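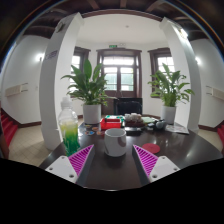

The tea table, mug at the front, plants at the back.

I have been meaning to write about this table for ages, and every time I sit down to do it I end up making a pot of tea instead and reading whatever is on top of the pile at the end. So it's September, the kettle's on, and I'm doing it now before I lose my nerve (or my biscuits).

The table came from Drakos, the second-hand place out past Wudedden where you have to ring the bell twice. It's dark and very shiny and it shows every single fingerprint, which I did know when I bought it, because the man in the shop told me so while wiping it with his sleeve. I paid more than I meant to. I don't regret it one bit!

What I wanted was somewhere for all the tea things to live so that I'd stop putting them away. The small white cups stay out on their wooden tray, the round teapot sits over on the right, and the red tray is for anything that hasn't got a home yet. At the moment that's quite a lot of things. My rule was that the red tray gets emptied at the end of every month, and I have managed that twice.

The two plants were a bit of a gamble. I'd killed a fern and something stripy in the old flat, so I went for big green leafy ones in plain white pots and put them right at the back where I can't fuss over them. They seem to like being ignored. I turn them when I remember and give them whatever's left in the water jug.

Then there are the bright little round bits scattered near the edge. I love them. I keep saying I'll find a tin for them and then I move them a few inches to the left to dust and leave it at that. The red coaster is the only one that gets any proper use, and even that's mostly when my mum visits.

And yes, for all my talk of tea, there's nearly always a bottle of something green on the go as well. I got into the habit over the summer when it was far too warm upstairs for anything hot. I like the sporty sort of cap, as I am a terrible spiller and this table does not forgive. My white mug still gets its turn first thing, round about seven, before I can face anything that colour. 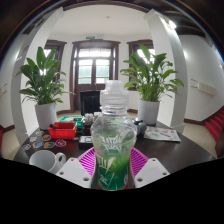 Next job: the chairs

I'm still not sure about black chairs with such a dark table. They were the sensible choice and they're comfy enough for a long afternoon, but I saw some pale ones in the Giltau catalogue and now I can't stop thinking about them. A set of four would be 1345 with delivery, so I shall be thinking about them for a good while yet. In the meantime I might try a couple of light cushions and see if that does the trick.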